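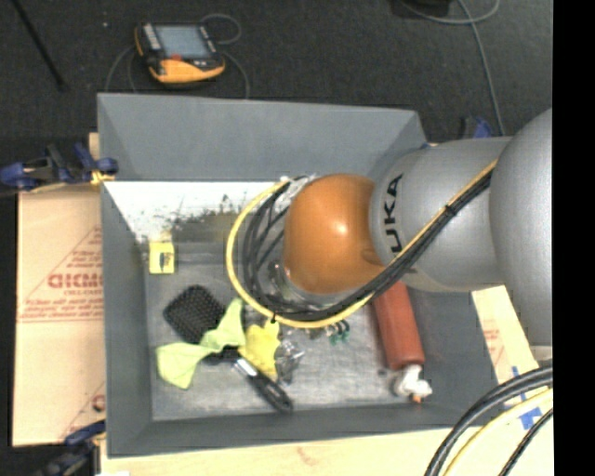 KUKA arm over a grey bin.

Section 4: Setting up your training partnership in Wultau

Welcome back, and well done for getting this far. If you have worked through the earlier sections you will have an organiser account, a region and at least a rough idea of which employers and colleges you want to bring together. In this section we turn that rough idea into a working partnership, with members, a shared list of skills, and a first round of training places that people can apply for.

Set aside a quiet morning if you can. The steps themselves are short, but several of them ask you for things that live in other people's inboxes, and you will have a much nicer time of it if you have gathered them beforehand.

What you will need

The registered name and address of every employer joining at the start
One named contact at each employer, with a work email address
The name of the college or training provider that will run the courses
Your signed partnership agreement, saved as a single file
A cup of tea (optional, but Khadija Bensaid, who wrote the first edition of this guide, insisted that it stay on the list)

4.1 Creating the partnership

1. Sign in and choose Partnerships from the menu on the left.

2. Choose New partnership. A blank form opens.

3. Type a name for the partnership. Please choose something that a job seeker would understand at a glance. "Rurport Warehouse and Food Skills" is a good name; "RWFS Phase 2 Steering" will mean a great deal to you and very little to a school leaver looking for a course.

4. Pick your main sector from the list. You may add up to 4 sectors altogether, and you can change them later without losing anything.

5. Under Area covered, choose the districts your learners will travel from. This is often wider than the area your employers sit in, so do think about bus routes as well as council boundaries.

6. Upload the signed agreement and choose Save.

Note: The partnership stays in draft until at least two employers have accepted their invitations. While it is in draft only you and your co-organisers can see it, so feel free to save half-finished work and come back to it after lunch.

4.2 Inviting employers

Quite a few of our partnerships include firms that compete with one another for the same customers and, very often, for the same staff. They can work together happily on training, and many do, but they will want to know early on exactly what the others can see. It is worth reading the caution at the end of these steps before you send anything out.

1. Open your partnership and choose Members, then Invite an employer.

2. Enter the employer's registered name. If it is already known to Wultau it will appear beneath the box as you type. Select it from there, and you will avoid making a second copy of the same firm.

3. Enter the contact's name and work email address. Personal addresses are not accepted.

4. Choose a role. Full member lets the contact vote on the skills list and offer training places. Observer lets them read the shared pages and nothing more.

5. Add a few words of your own in the message box. Invitations with a personal line are opened far more often than the plain ones, and even "Good to meet you at the Nuton breakfast" will do nicely.

6. Choose Send.

The invitation lasts for 13 days. If it runs out, the employer moves to the Lapsed list, where you can send a fresh one with a single press of the Resend button. You do not need to type everything in again.

CAUTION: Full members can see one another's training places, but never one another's vacancy numbers or wage figures. Please do not get round this by pasting such figures into the shared notes. Notes are visible to every member, and an entry that has been read cannot be called back. If something has gone in by mistake, hide the note straight away and write to the support desk.

4.3 Building the shared skills list

The skills list is the heart of the whole thing, and it is also the part where new organisers tend to lose an afternoon. Every employer has its own words for the same job. One firm asks for "goods-in experience", another for "inbound handling", and a third simply wants someone who can check a delivery and find somewhere sensible to put it. Your task here is to agree on one wording that everyone can live with.

1. Choose Skills, then Start a list.

2. Decide whether to begin with a blank list or a ready-made one. The ready-made lists were put together by Shaimaa Shehata and cover care, catering, building, warehousing and light engineering. We would gently steer you towards these, even if you end up changing half the lines.

3. Go through the list and remove anything that does not apply.

4. Add your own lines with Add a skill. Keep each one to a single thing a person can do, and start it with a verb: "Read a delivery note", "Clean down a work area safely", "Stop a line and report a fault".

5. Choose Send for comment. Each full member then has a chance to mark every line as Essential, Useful or Not needed.

6. When the comments are in, choose Merge. Lines marked Essential by more than half of your members rise to the top.

7. Read the merged list through from start to finish before you publish it. The software is good at sorting and quite hopeless at spotting two lines that say the same thing in different words.

Note: Each skill may be up to 320 characters long. If you find yourself running out of room, you probably have two skills there and should split them.

Tip: Abdelkrim Belkadi, who looks after the Tawfik partnership, reads every line aloud over the telephone to one member before publishing. It takes him half an hour, and he reports that the awkward ones make themselves known very quickly.

4.4 Opening your first round of places

1. Choose Training, then New round.

2. Give the round a name and pick a start month. If you are setting up in the winter, January is a popular choice, although providers fill up early, so speak to yours before you promise anything to learners.

3. Choose your training provider. If it isn't on the list, choose Add provider and complete the short form. New providers have to be checked by our team before the round can open.

4. Enter the number of places each employer has agreed to support.

5. Tick the skills that the course will cover. Only skills from your published list appear here, so if the page is empty, go back to 4.3 and make sure that you pressed Publish after merging.

6. Write the public description. You have 2000 characters, and we would beg you to use some of them on practical matters such as the times of the sessions, what to wear, whether travel costs are paid and who to ring with a question.

7. Choose Preview, look it over, and then choose Open round.

CAUTION: Once the first application has arrived you can add places to a round but you cannot take them away. If an employer has to withdraw, use Transfer places to offer them to another member, and let the affected learners know yourself by telephone if you possibly can. The automatic email is polite but rather brief.

4.5 If something doesn't look right

An employer says the invitation never came. Ask them to look in their junk folder first. If it is not there, check the address under Members for a missing letter and send it again.

The partnership is still in draft. Count only the employers who have accepted. Observers and training providers do not count towards the two that you need.

The Merge button is grey. At least one full member has opened the comment page and not finished. You can remind them from the same page, or choose Close comments to carry on without them.

Two versions of the same firm appear. Please don't delete either one. Write to the support desk, giving both names, and Siham Shawky or Nazareno Testa will join them together with their history intact.

This section was last revised on 8 December 2021. Section 5 covers learner applications, interviews and the reports you will need to send to your funders at the end of each round.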